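# Snacks auf dem Tisch sortieren: was zuerst essen, was in die Dose?

**Solveig Fjeld**, 27. Februar 2025

Guten Tag an alle in der Gruppe Vorrat und Küche,

ich schreibe zum ersten Mal hier und bitte um Nachsicht für mein Deutsch. Ich habe von der Familie meines Mannes eine große Tüte mit asiatischen Süssigkeiten und Gebäck bekommen, alles einzeln verpackt. Es war ein Geschenk zum Neujahrsfest im Januar, und seitdem stand die Tüte neben der Bank. Jetzt möchte ich endlich Ordnung machen. Ich habe alles auf den Tisch gelegt, auf die rosa-weiß karierte Decke, und wollte nach Sorte sortieren.

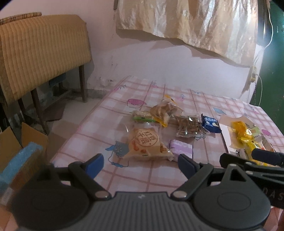
Mein Problem ist, dass ich die meisten Aufschriften nicht lesen kann. Der Kuchen mit roten Bohnen ist klar, den kenne ich. Auch der Nusskrokant und die gelblichen Kekse sind einfach zu erkennen. Aber wie lange hält so ein Bohnenkuchen, wenn er in seiner Folie bleibt? Und darf ich ihn zusammen mit den Keksen in eine Blechdose legen, oder werden die Kekse davon weich?

Dazu kommt, dass die Wand hinter dem Tisch unten feucht ist. Man sieht Wasserflecken und die Farbe blättert ab. Der Vermieter weiss es, aber er kommt nicht so schnell. Ich habe also ein bisschen Angst, die Sachen in diesem Zimmer zu lassen. Ein anderes Zimmer mit Platz für Vorräte habe ich leider nicht, und in der Küche steht schon alles voll.

Ich danke im Voraus für jede Hilfe, auch für kurze.

---

**Marlies Bühler**

Liebe Solveig,

willkommen! Ich komme selbst nicht aus Deutschland, also schreiben wir beide mit unseren Fehlern, das stört hier keinen Menschen.

Ich würde nicht nach Sorte sortieren, sondern zuerst danach, wie weich der Inhalt ist. Drücke jedes Päckchen ganz leicht mit zwei Fingern. Was nachgibt (Kuchen, Brötchen, alles mit Füllung), kommt auf die eine Seite vom Tisch. Was hart ist oder knackt (Krokant, Kekse, Bonbons), kommt auf die andere Seite. So musst du die Schrift noch gar nicht verstehen.

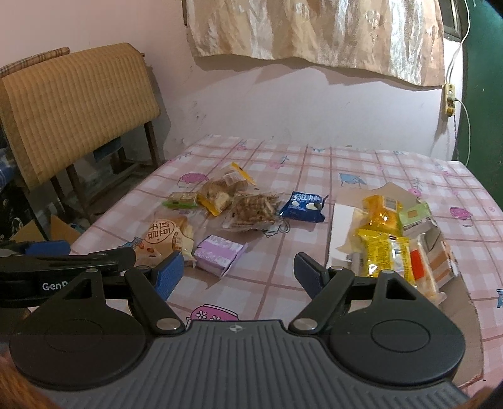
Die weiche Gruppe isst man zuerst. Bei solchem Brot und Kuchen ist das Datum oft auf die Schweißnaht gedruckt oder neben den Strichcode, und es steht meistens in der Reihenfolge Jahr, Monat, Tag. Pass aber auf: Manchmal ist es das Datum der Herstellung und nicht das Ende der Haltbarkeit. Die Zeichen 生产日期 bedeuten Herstellung, und 保质期 bedeutet Haltbarkeit, dort steht dann eine Zahl mit 天 (Tage) oder 个月 (Monate). Wenn du zum Beispiel 60天 liest, dann sind es 60 Tage ab der Herstellung. Für ein Geschenk vom Januar kann das jetzt schon knapp sein, also bitte wirklich nachsehen.

Zu der Dose: Solange jede Folie dicht ist, kann der Kuchen neben den Keksen liegen. Wenn du eine Packung geöffnet hast, dann bitte trennen. Die Kekse ziehen sonst die Feuchtigkeit vom Kuchen und werden weich, das habe ich selber erlebt. Ich habe zwei Blechdosen von Skurnora, eine für weich und eine für hart, und auf den Deckel klebe ich einen Zettel mit dem frühesten Datum.

Und stelle die Dosen nicht auf den Boden und nicht direkt an die Wand. Eine Handbreit Abstand ist schon viel besser als nichts.

Viele Grüße
Marlies

---

**Lovisa Halvorsen**

einfach alles in den Kühlschrank, dann muss man nicht überlegen

---

**Frøydis Sundqvist**

Ich möchte ein wenig widersprechen wegen dem Kühlschrank. Für Brot und weichen Kuchen ist er nicht gut, weil sie dort schneller altbacken werden. Steht auf der Packung nichts von Kühlung, genügt ein kühler und trockener Platz im Schrank. Nach dem Öffnen ist es mit der Bohnenpaste etwas anderes, den Rest würde ich kalt stellen und am nächsten Tag essen.

Für die Aufschriften benutze ich die Kamera vom Telefon mit einer Übersetzung. Es geht besser, wenn man die Folie glatt zieht und das Licht nicht darauf spiegelt. Bei den kleinen Päckchen mit weißer Schrift auf dunklem Blau funktioniert es bei mir oft erst beim dritten Versuch.

Wegen der Wand: Bitte schreibe dem Vermieter mit Datum und Fotos, nicht nur am Telefon sagen. Ein Hygrometer kostet wenig. Wenn es lange über 60 Prozent zeigt, würde ich die Vorräte lieber in den Flur stellen, auch wenn dort wenig Platz ist.

---

**Solveig Fjeld**

Vielen Dank, Marlies und Frøydis! Mit den Zeichen habe ich nun bei zwei Packungen das Datum gefunden. Den Bohnenkuchen essen wir heute zum Tee. Den Brief an den Vermieter schreibe ich morgen, mein Mann liest ihn vorher noch durch.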